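Clorneck promotion market reopens after Prirmont win

December 2022

Brester has reopened betting on the Clorneck League promotion places after Prirmont beat Rees 3-1 to go second in the table.

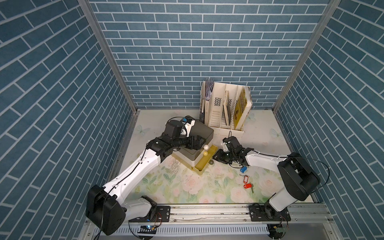

The bookmaker had suspended the market before kick-off. Prirmont are now 6/4 to finish in the top two, with Rees out to 5/1.

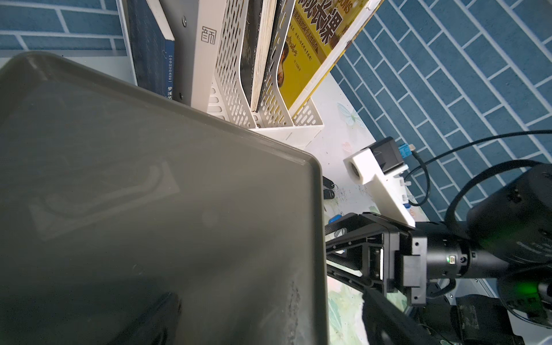 Spokeswoman Eirlys Lloyd said 353 bets on the promotion race had been settled or cashed out this season. The largest single stake was £4,000 – placed on Rees in the opening week.

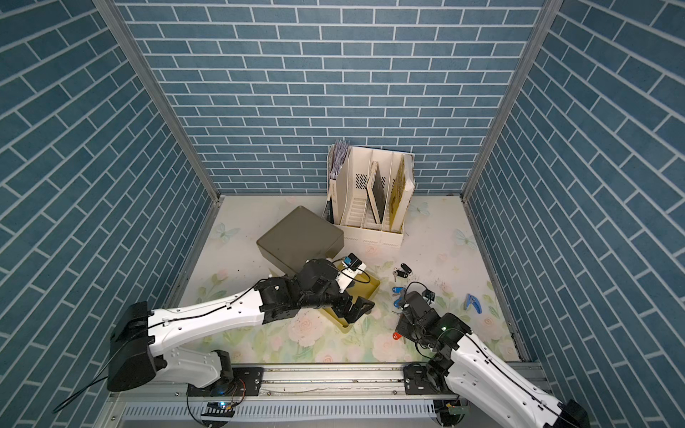 Floral tabletop with blue-grey brick-pattern walls

Each-way bets placed before the suspension stand at the original price. Prirmont manager Iolo Harries said he does not follow the odds.
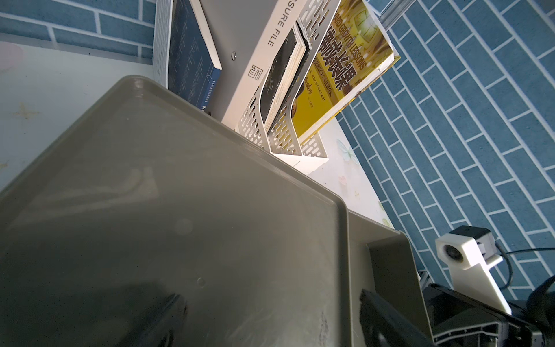

Relegation odds

Prices for the bottom two places are unchanged.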